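About Pulmont Native Plant Nursery

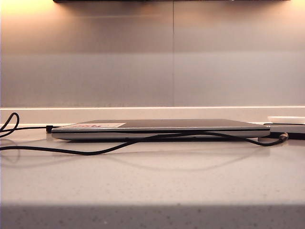
Pulmont grows wetland and streamside plants for councils, schools and home gardeners. The nursery was founded by botanist Yasaman Rezaei and is now in its tenth year. It operates from 2 sites, at Prindberg and Flutanar.

All stock is raised from locally gathered seed and labelled with its place of origin. Orders of up to 5 trays may be collected from Prindberg without an appointment. Larger orders should be placed 3 months before planting.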